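[carnton-users] Duplicate customer records after the nightly load
From: Sajib Patwary
Date: 30/10/2024
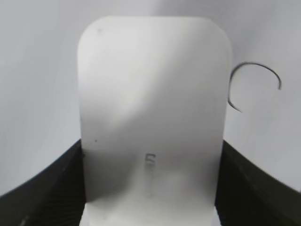 Re: Duplicate customer records after the nightly load

Tomás Nic Giolla wrote:

> We moved our customer master into Carnton at the start of the month. The
> first load was clean. Since then the nightly job from the Salinas office
> has been creating new records for customers that are already there. I
> found 515 of them this morning. Same name, same street, same tax number,
> different Carnton ID.
>
> The match rule is set to tax number plus postal code. I have checked a
> few pairs by eye and both fields look identical to me. Is there a setting
> I missed? I would also like to know if I can merge these in bulk. The
> merge screen only takes two at a time and I don't want to spend a week
> on it.

Tomás,

We had the same thing when we brought in our second source. In our case the postal code was the problem. The first load went in through the import wizard, and the wizard trims spaces at the end of text fields. The nightly job goes through the connector, and the connector does not trim anything. So one record had the code and the other had the code plus a space. On the screen they look the same.

To check, export one pair to CSV and open it in a plain text editor. Don't use a spreadsheet for this, it may drop leading zeros and then you will be chasing a second problem that isn't there. If you see a space before the comma, that's it.

The fix on our side was in the connector mapping. Open the source, go to the field list, and set the cleanup option on the postal code to "trim both". Do the same for the tax number while you are in there. You have to save the mapping and then publish it. Saving alone changes nothing for the nightly run, and I lost two nights to that.

Turn the nightly job off until this is done. If you leave it on you will keep adding to the pile, and some of the new records will get orders attached to them, which makes the merge slower.

On the bulk merge, yes, you can do it, but only from the command line tool. It reads a file with two columns, the ID to keep and the ID to drop. It takes up to 3000 lines in one file so you will fit easily. Run it with the preview switch first and read the report. We kept the older ID every time because our billing system, Stelloris, had already stored it. If you have anything downstream that picked up the new IDs, you need to find that out before you merge. The dropped IDs can be restored for 7 days and after that they are gone.

One thing I could not solve is the contact notes. If both records have a note, the merge keeps the one from the surviving record and throws the other away. I exported the notes table beforehand and put the missing ones back by hand. There may be a better way in the newer release. We are still on version 7 and I have not tried it.

If the export shows no extra spaces, post one pair here with the real values masked, along with your match rule as text. Someone on the list who uses the Skaltano connector may also want to look, as I think it shares the same mapping code.

Sajib

_______________________________________________
carnton-users mailing list
To unsubscribe, send a message with the word "unsubscribe" in the subject line.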